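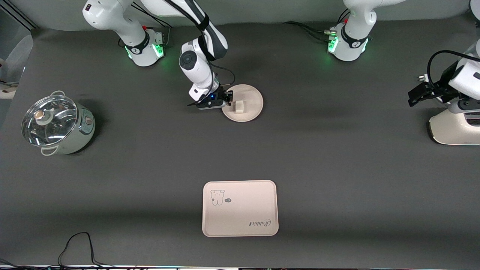 Headlight Restoration FAQ
Bumberg Mobile Headlight Care

We love talking about headlights (ask our families!), and these are the questions that come in most often by phone and email. If yours isn't covered, send it over and we'll happily get into it with you.

Why do my headlights look yellow?

Almost every car on the road now has plastic lenses. They're polycarbonate, which is tough and light, and they leave the factory with a thin clear layer on the outside to keep sunlight off the plastic. After some years of sun, road grit and automatic washes, that layer starts to break down. It turns yellow, then cloudy, and in the worst cases it flakes off like a bad sunburn. The side of the car that faces the sun in your usual parking spot will often go first, so one light can look far older than the other.

Can every headlight be restored?

Most can! If the haze is on the outside, we can nearly always get it clear. What we can't fix is damage on the inside: moisture trapped behind the lens, a burned or peeling reflector, or deep cracks. Older cars with real glass lenses don't yellow this way, so if yours look dim, the bulb, the wiring or the reflector is the place to look.

A quick way to check at home is to wet the lens with a hose. If it suddenly looks clear and then goes cloudy again as it dries, the trouble is on the outside and you're a great candidate.

What happens during an appointment?

We wash the lights, tape off the paint all the way around, and sand the lens wet, starting coarse and moving to finer and finer paper. It looks terrible halfway through. Please don't panic if you peek out the window at that point — the lens turns a flat, milky white before it comes back. Then we wipe everything down, let it dry completely and put on a fresh UV coating.

Mali Samuel does most of our sanding and has worked on 2,646 lenses since she started keeping a log. She'll gladly let you watch and ask questions the whole way through.

How long does it take?

Plan on two hours for a pair. Heavily peeled lenses take longer, and so do the big wraparound ones. After that the coating needs four hours before it gets wet, and we ask you not to wash the car for a week.

Do I need to be home?

No. We need the car parked with the front end out in the open, enough room to walk around it, and a phone number where we can reach you. Leave the hood release unlocked if you can. On some cars the lens tucks under the hood line and we like to sand right up to that edge.

What does it cost?

A pair of headlights is one flat price, whatever the make. Fog lights are $50 extra for the set. You'll get the full total in writing before we come out, and if we arrive and find the damage is inside the lens, you pay nothing for the visit.

Can't I just use toothpaste?

You can, and we've all tried it! Toothpaste is a very mild abrasive, so it will shine up a lightly hazed lens for a little while. It doesn't put any protection back, though, and the yellow usually returns within weeks. Bug spray is the one we'd beg you to skip. It softens the plastic, makes it look clear for an afternoon, and can leave it sticky, and it's rough on your paint too.

What about the kits from the auto parts store?

Some of them are really good. If you enjoy a Saturday-type project and you're patient, go for it. Pick a kit that comes with a UV coating as the last step, use more tape than you think you need, and don't jump ahead to the next grit until all the scratches from the last one run the same way. Meirion Parri, who answers our email, has talked plenty of people through a kit and loves getting the after photos.

How long will the results last?

Two to three years for a car that lives outside, and longer in a garage. A coat of wax or sealant on the lenses whenever you wax the rest of the car helps a lot. June is our busiest month, as people get their cars ready for summer trips, so book early if you'd like an early summer spot.

Will I see better at night?

If your lenses were cloudy, yes, and it's our favorite part of the job! A hazy lens scatters light up and sideways instead of putting it on the road. Once it's clear, you may find the beams are aimed wrong too, which was hard to notice before. We check the aim against a wall or garage door and adjust it at no charge on cars with a standard adjuster screw.

Should I change the bulbs at the same time?

It's worth thinking about if they're original. Halogen bulbs fade slowly. Replace them in pairs so both sides match, and keep your fingers off the glass. We can fit bulbs you've bought yourself as long as they're the type listed in your owner's manual.

Can I drive in the rain the next day?

Yes, go right ahead. The first four hours are the ones to watch.

Do you restore taillights?

Sometimes. Red and amber plastic holds up better than clear, so a light polish often does it. Send a photo in daylight and we'll let you know.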